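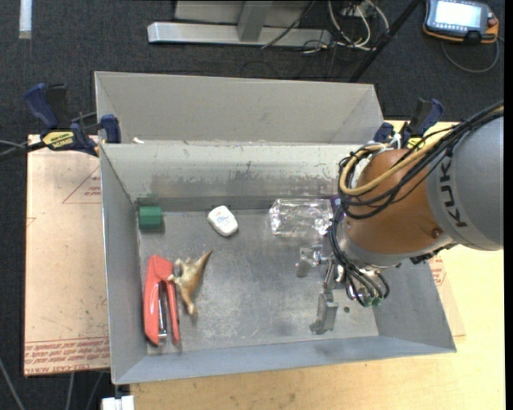
Posted by Nest Pumphrey (minutes) | November
Filed under: Working Group Notes / Sorting and Tidying
4 shares | 2 comments

Household and Shop-Floor Tasks Working Group
Minutes of the November meeting

Present: N. Pumphrey (minutes), representatives of Ikau, Palleck and Clivora. Wongsuwan joined by phone from item 3.

Meeting opened at 9.40 am.

1. Previous minutes

Accepted with one correction. The task list should read "clear a mixed bin", as the unit of work is the whole bin. The earlier wording, "pick from a mixed bin", allowed a run to be passed after a single item.

2. Bin clearing, arm and two-finger gripper

Palleck tabled results for the two-bin layout, with the metal bins one behind the other and clamped near the sides where they meet. The log covers 326 attempted picks, of which 38 ended with the item dropped or not gripped at all. An attempt is counted from the moment the fingers enter the bin.

Ikau asked whether the item mix was fair. Palleck replied that it was chosen to be awkward and comparable to a kitchen drawer or the end of a packing bench. The current load includes a red stapler-like hand tool, a spiky animal figurine, a white rounded plastic container, a small green block and a crumpled piece of clear plastic packaging.

Discussion by item type:

Clear plastic. Remains the worst case. Reflections off the creases and off the metal floor are confused with one another in the depth data. Clivora suggested a matt liner for the bin. Palleck objected that a household will not line its sink for the machine's benefit. Left open.

Long-limbed tools. Acceptable when the tool lies clear of its neighbours. When it is touching another item, as the red tool and the figurine may be in the present arrangement, the planner often treats the two as a single object and aims for the middle.

Small flat-sided items near a wall. The finger needs room between item and wall. Sloping walls help on some approaches and hinder on others. Palleck to separate these in the log by wall.

It was agreed that the figures support a statement that the arm can clear a good part of a mixed bin without help. They do not support a statement that it can be left alone with one. Clivora asked that the second half be minuted in full, and it is.

3. Comparison with a person

Wongsuwan reported on the manual baseline. A person clearing the same load uses both hands, looks once and rarely puts anything down to start again. The arm is slower on every item type. On a shop floor this may be tolerable if the work can run overnight. In a home the speed matters less than the footprint, the noise and the need to keep people out of reach while it moves.

Ikau queried whether time spent by the operator on resets had been charged to the arm. It had not. Wongsuwan to re-run the comparison with resets included – the present figures should not be quoted outside the group until then.

4. Other chores

Folding: no change from last meeting. Towels fair, fitted sheets not attempted.

Dish loading: Clivora has plates working from a rack but not from a stack. Cutlery deferred.

Shelf restocking: Ikau considers boxed goods ready for a supervised trial. Bagged goods are not ready. Palleck noted that bags and the clear packaging in item 2 are likely the same problem and proposed a shared test set. Agreed in principle.

5. Test procedure

The minimum run length for a reported result is set at 300 attempts, same load, same lighting. Shorter runs may be tabled but must be labelled as trials. Operators are to record every manual intervention, including nudging an item with a finger or a ruler.

Cable routing at the wrist is to be checked before each run and the check initialled on the run sheet.

6. Actions

Palleck – split wall-side picks in the log; draft shared test set with Ikau.
Wongsuwan – repeat baseline with resets charged.
Clivora – price a matt liner, for information only.
Pumphrey – circulate revised run sheet.

Next meeting to be held at Clivora, same time. Closed 11.15 am.

2 comments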